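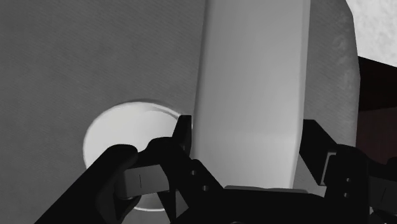 A round white dish on a dark gray surface. Rendering.

"A plate should not need an explanation"

Ruth Castaño has made white tableware for fifteen years. We spoke about clay, restaurants, and why white is so difficult.

By Sveva Guerra

When I arrive at the workshop of Wimorska it is a little before nine in the morning, and Ruth Castaño is already angry with a bucket. In the bucket is a glaze that she mixed the evening before. It should have the thickness of cream and it has the thickness of yogurt. She lifts the stick, looks at what falls from it, adds a cup of water and stirs again.

"It was a good recipe in the summer," she says. "Now it is November and the material came from another delivery. The bag has the same name on it. The powder inside has its own ideas."

Wimorska is a small pottery in Munska, in a street where there used to be two printing shops and a bakery. Three people work here in the winter and five before the holidays. They make plates, bowls, cups and low serving dishes, and they make them only in white. I have lived in Munska for a long time and passed the window often, and I must confess I believed for years that the shop was not finished, that the color would come later.

Castaño laughs when I tell her this. She has heard it before, also from her own mother.

"My mother asked me, when do you paint them? I said, they are ready. She took one home and put it in the cabinet, because she thought it was a sample."

She did not begin with white. At school she made large vases in blue and green, with leaves. After school she worked for Orlando Bermúdez, who had a factory for bathroom tiles on the road to Ullora, and there she learned to look at white all day. Her job was to put two tiles next to each other and say if they could go in the same box. In the first week she thought that all of them could. In the second month she saw yellow ones, pink ones, ones like skimmed milk.

"Orlando never explained anything," she says. "He stood behind me and breathed. If he breathed loudly I had put a tile in the wrong box. I was afraid of him and I learned everything from him."

I ask her how many whites exist at Wimorska.

"In the catalog there are three. In the kiln, every firing is a little different. We keep one tile from each firing on the wall, with the number on the back." She takes me to the wall. The last tile there has the number 459. From a distance it is a white wall. Close by, it is more like the pages of books from different years. She puts her finger on a tile near the door. "This one I hate. We had a restaurant waiting, and I had to telephone and say that their plates were green. They were not green for you. For me they were green like a frog."

The restaurant was the one of Abdelilah Saber, who took the frog plates anyway and still uses them for breakfast. I visited him in the afternoon of the same day. He was cutting onions and did not stop cutting them while we talked.

"Ruth wanted to break them," he said. "I told her, bring them, I have eggs to serve. With eggs they are beautiful. The yellow is stronger." He buys from her twice a year, mostly because of what is lost. Plates in a restaurant have a hard life. They are stacked while still hot, they meet forks and steel sinks, and the edge suffers first. A plate with a thick rounded edge can live for years. One with a thin edge looks elegant and after a month it has teeth, as he puts it.

He had a request for her once, a plate with a high rim for his fish soup, and it needed eleven months. Castaño remembers it as well. The first one was too heavy, so the waiters complained. The second was lighter, and the spoon made an ugly noise at the bottom. The noise came from the glaze, which had dried matte, and she had wanted it matte. They argued about it. In the end she made the inside shiny and the outside matte, and both of them tell me that this was their own idea.

Back in the workshop, we sit at the table where Rosaura Cuadros is attaching handles to cups. She is the youngest here and the fastest. A handle must be put on when the cup and the handle have the same dampness, otherwise a crack comes, sometimes only after the second firing, when all the work is already inside it. She checks it with her lip. I thought this was a joke, but she touches the rim of the cup to her lower lip, waits a moment and puts it back on the board under the cloth.

"Too early," she says. "The hand gets used to the clay and then it lies to you. The lip is more honest."

I ask both of them what people misunderstand about plain things.

Cuadros answers first. "The price. They say, there is nothing on it. I understand them. If I paint a flower on the cup, you can see my hour. On this cup my hour is invisible." She turns it so that I can look at the bottom. "And a flower is also very practical for hiding a bad place. On white you hide nothing. A small grain of iron in the clay, and you have a brown point, exactly where the person looks."

The brown points go on a shelf in the back, and are sold cheaper on two mornings before the holidays. There is always a line in front of the door. Castaño has mixed feelings about it. She is glad for the money, but she would like that somebody, once, comes for the good ones with the same appetite.

For ten minutes we talk about clay, and here I must simplify. Wimorska buys porcelain for the cups and a white stoneware for everything that has to be strong. The porcelain is whiter and has a bad character. It remembers. If you bend a plate by mistake when it is soft, and then straighten it again, it goes into the kiln straight and comes out bent. Castaño says she has known this since school and still tries to cheat from time to time.

The large order now is for the Guzmán, the old hotel at the river, which will open again in spring with a new dining room. It is for 2074 pieces, the largest that the workshop has accepted. She did not sleep for several nights before saying yes. The hotel first wanted its name on every plate, in gold.

"I made one for them with the name," she says. "I did it properly, I was not offended. Then I put it on a table with a plain one beside it and asked them to have lunch. Simply lunch, with bread and a little oil. After lunch they asked if the name could go on the underside."

Was she sure that they would decide like this?

"No. I was almost sure they would take the gold. I had already asked what the gold costs."

The name is now under the foot of the plate, pressed in the clay, without color. You find it when you wash up. For the pressing they use a stamp of plaster that Cuadros carved, and the letter G she carved four times, because in a stamp everything is backward and the G refuses to be a G.

I want to know if Castaño has color at home. She thinks about it for a moment. Her kitchen is yellow, she says, quite a strong yellow, and most of her cups are from flea markets, with roosters and city names. She drinks coffee from a brown one that a former colleague from the tile factory gave her. At home she does not want to check anything.

"If I drink from my own cup, I look at the handle. I think, this is a millimeter too low. The coffee gets cold."

Before I leave, she goes back to the bucket. The glaze has rested for some hours under its lid. She dips a broken piece in it, counts quietly in Spanish, pulls it out and holds it up to the window – the layer is even, without drops. Then she gives the piece to Cuadros, who scratches it with her fingernail and says that it is still a bit thick. Castaño reaches for the cup of water.

Wimorska is open in the afternoons. The mornings of the cheaper sale are announced on the door.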